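作業ノート 1月 遠征用トラッカー/行程記録系

14:20 開始。Tremar 縦走(冬季、徒歩+そり)向けの位置記録と行程ログの見直し。Marloes Nijs から戻ってきた前回行程のデータを読み込み、欠測の位置を地図に落とす作業から。

前回行程の条件メモ
・区間は Dillitz の登山口から Vanhove 小屋まで。
・全行程19日。うち停滞3日(強風)。
・記録間隔は行動中10分、停滞中60分の設定。
・受信できた測位点は843点。停滞日の分も含む。

欠測は夜間に集中すると予想していたが、地図に載せると谷の西岸に偏っている。時刻よりも地形の影響が大きい。西岸ルートは稜線が南側にかぶさるため、衛星の見える範囲が狭い。東岸に渡ったあとは欠測がほぼ消える。Marloes の手書き日誌では渡河点の通過が昼過ぎ、ログ上の復帰もほぼ同じ時刻で、矛盾なし。

ただし日誌とログで時刻が1時間ずれている日が2日ある。どちらも停滞明けの日。日誌側は現地時刻、ログ側は協定世界時から換算したもの。換算表の取り違えではなさそうで、日誌の記入を翌朝にまとめて行った可能性がある。Marloes に確認のメールを出した(Posteo のアドレス宛。旧アドレスは不達になる)。返信待ち。それまで日誌の時刻は修正しない。原本に手を入れず、注記列を足して対応する。

15:40 距離の計算。
点と点を直線で結ぶと、西岸の屈曲部で距離が短く出る。逆に停滞日は測位のばらつきがそのまま距離に積み上がり、テントが動いていないのに数キロ歩いたことになる。対策として次のとおり処理した。
1. 停滞日は全点を中央値の1点に置き換える。
2. 行動日でも前の点から30 m未満の移動は無視する。
3. 欠測区間は地図上の夏道に沿って補う。補間した区間は必ず別の色にする。
3については Arnout Wuyts から異論あり。冬は沢筋を詰めることが多く、夏道とは一致しないとのこと。もっともな指摘なので、補間区間は総距離に含めず、別立てで併記することにした。報告書の表もこの形に揃える。

16:30 標高。
気圧高度は小屋の標識の標高で毎回合わせる運用だったが、実際に合わせたのは出発時だけ。強風の停滞期間をまたいで気圧が大きく下がり、その後の高度が全体に高めに出ている。Vanhove 小屋到着時点の差を終端の誤差とみなして線形に配分するか、停滞の前後で段差として処理するか。気象の記録と突き合わせると後者のほうが合う。段差処理を採用。獲得標高は再計算が必要。今日は手をつけない。

次回行程に向けた変更案(Arnout と口頭で相談、未決)
・停滞中の記録間隔を60分から120分へ。位置の情報としては足りる。節約分は行動中の5分間隔に回す。
・定時連絡は夕方1回のまま。西岸にいる間だけ、昼の休憩で予備の送信を1回入れる。
・高度合わせを日誌の様式に組み込む。記入欄があれば忘れにくい。欄は起床時と幕営時の二つ。
・電池は胸の内ポケットで保温。外側ポケットに入れていた日は電圧の落ち方が目立って早い。
・日誌は当日記入。まとめ書きの場合はその旨を書く。

許可関係。Dillitz 側の入山届は隊の代表者名で一括提出、Tremar 側は個人ごとに必要。様式が去年と変わっており、緊急連絡先の欄が二人分になった。Arnout の分は未記入。Marloes は提出済み。そりの預かりについては小屋に問い合わせ中で、回答があり次第こちらに追記する。

食料の重量表も更新した。前回は停滞用の予備日分をほぼ使い切っている。次も同じ日数で組むなら余裕がない。予備を1日分増やすか、中間のデポを置くか。デポの場所は東岸側の渡河点の先が候補。雪の付き方次第で掘り出しに手間がかかるため、竿の長さを再検討。

17:50 ここまで。処理済みのログは共有フォルダの「縦走_前回_v2」に置いた。v1 は距離の計算が古いので参照しないこと。

残件
・時刻ずれの返信確認(Marloes)
・獲得標高の再計算
・補間区間の併記、表の書式
・入山届(Arnout)
・竿の長さ、デポ位置の座標

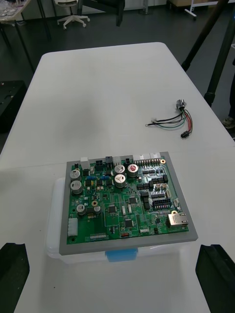 作業台。灰色の枠付きの緑色基板と、半透明の収納ケース(水色の留め具)。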